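Jun 17, 2020
Posted by Marthinus Motaung, Support Desk

This site uses cookies to remember your ticket history. By continuing to browse you accept our cookie policy.

Recipe cards printing with the last ingredient missing

Status: Closed
Product: Somora Recipe Manager, desktop version
Reported by: Smaranda Sârbu, Perunwood Cafe

Customer says that recipe cards printed from Somora are missing the last line of the ingredient list. On screen the list is complete. It happens on the office printer and also when she saves to PDF. She has 322 recipes in the library and first noticed it on the cupcake cards, where the salt was gone. She had already restarted the computer and reinstalled the printer driver before writing in.

First reply sent. Asked for the version number, the card template in use, and one saved PDF of a bad card.

Customer answered the same morning. Template is "Counter Card, Small". PDF attached. The ingredient list stops one line short and there is a blank strip where the line should be, so the space is being reserved but the text is not drawn. That rules out the printer.

Opened the same recipe on our test machine with the same template. It printed correctly. Asked the customer to export her library and send it over. The export has 1,224 ingredient lines in total. Loaded it here and got the fault on the first try, so the problem travels with her data or her settings.

Switched the template to "Counter Card, Large". Fault still there. Switched to "Plain List". Fault gone. Both Counter Card templates have a header photo and Plain List does not. Took the header photo off the cupcake recipe and printed again on the small card. All ingredients present. Put the photo back and the last line disappeared again.
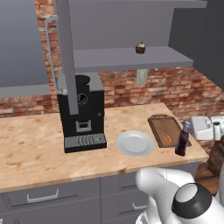
Does the fault depend on the size of the photo file?
The file size makes no difference; what matters is the "Keep header height" box in the template settings, which was unchecked in her library.

With the box unchecked, the header is allowed to grow after the ingredient list has already been measured. The list then gets one line less than it needs. Checked the box, saved the template, and printed 10 recipes from her library. All came out complete.

Passed the finding to Karim Ghoneim in development. He confirmed the measuring order is wrong and that it came in with the April update. Older libraries keep their previous setting, which explains why our test machine was fine. A fix is planned for the next release.

Steps sent to customer:

1. Open Settings, then Templates.
2. Select Counter Card, Small.
3. Check "Keep header height" and click Save.
4. Close the recipe and open it again before printing.
5. Do the same for Counter Card, Large.

Customer replied that step 3 worked for the small card but the large one still dropped a line. Asked if she had reopened the recipe. She had not. After reopening, both templates print correctly.

She will reprint the cards already on the wall. Ticket linked to the development item and closed.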